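Search this journal Enter keywords All volumes Go

3.2 Puffy things: folding quilted clothing at home

I came into this part of the study thinking padded jackets would be the easy category. They're big, they don't slip through your fingers the way a silky blouse does, and you can find the edges without your glasses on. I was wrong about most of that, and I'd like to spend this section on why, because the puffy jacket ended up being the garment our households complained about more than any other (socks included!).

A bit of background first. The Hornside households kept laundry and tidying diaries through June, and between them they wrote up nearly 300 put-away episodes. An episode, for our purposes, starts when someone picks a thing up off a bed, chair or floor and ends when it lands wherever it's going to live. Of those, 56 involved something quilted or padded: jackets, vests, a couple of sleeping bags and one very elderly dressing gown that I've kept in the count after some arguing with myself. I used the Uniyal coding sheet for all of them, with one extra column for "trapped air", which the original sheet doesn't have and badly needs.

The main trouble with a padded jacket is that it has no real flat state. You lay it down, you press one side, and the other side comes up. Folding manuals (the ones I grew up with, anyway) show a jacket as a neat paper cut-out with the sleeves tucked behind, and that's fine for denim. A puffer behaves more like a row of small pillows that happen to be sewn together.

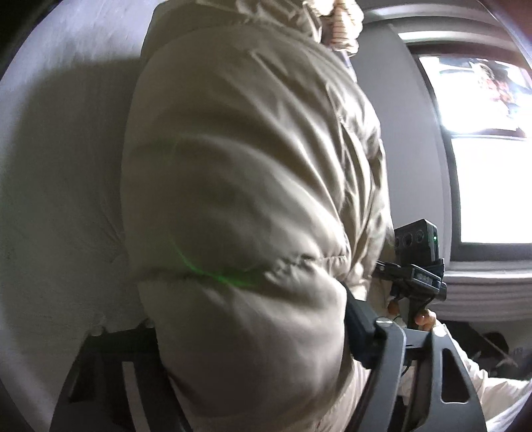

Seams turned out to matter far more than I'd expected when I wrote the coding guide. I had started by treating them as decoration, something to tick off under colour and finish, and only went back to them after several diaries mentioned folding "on the line". A quilting seam is the one place where the filling is pinched thin, so the fabric will bend there without a fight. Have a look at the olive-beige jacket in Figure 4a: the gathered seam sits low between two swollen sections, and the puckers tell you how tightly the cloth has been drawn in there. Fold along a line like that and the layers sit down fairly politely. Fold through the middle of a padded section and you get a lump, followed by a second lump when you try to fix the first.

So what do people do about it? I sorted the folds into three loose families. The first is the roll, where you start at the hem and squeeze the air out as you go. The second is the hood stuff, which needs a decent hood and a bit of temper. The third is what I've been calling the lazy corner, where the jacket gets turned over on itself at a slant and you end up with a sort of triangle. I had no code for that one at first and had to go back through 30 diary pages to pick up the cases I'd filed under "other". 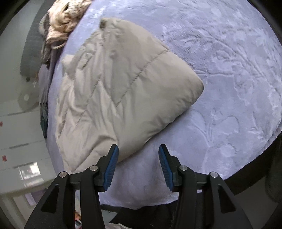
Figure 4b. Beige padded item folded to a rough triangle on a lavender plush blanket.

I've grown quite fond of the lazy corner. It looks like a job half done, and in my first round of coding I marked it that way, which I now think was unfair. Several households used it on purpose as a resting fold: good enough to clear a sleeping spot, loose enough that the filling isn't squashed flat. One diary put it as "folded but still breathing", and I've borrowed the phrase ever since.

The surface underneath plays its part too. A bed with a plush blanket on it, such as the leaf-patterned one in Figure 4b, gives you somewhere soft to press down, but it gives way as you press, so some of your effort goes into the mattress. Households who folded on a table wrote about the opposite problem, with shiny shells skating off toward the edge. I don't have enough table cases to say which is worse, and I'd be wary of anyone who read a winner into the numbers we've got.

Scarves and knits deserve a mention before I move on. They tend to travel with winter jackets, and they were often still sitting at the far end of the bed in the diaries long after the jacket was sorted. Our Rullasis categories split outerwear from accessories, and in practice people didn't. I'd merge the two next time.

Related articles
Drawer depth and the folded jumper
Where the winter blankets go: storage in small flats
The Gimadov scale for household clutter, revisited
Chairs that hold clothes

Contact the editors | Copyright and permissions | Back to top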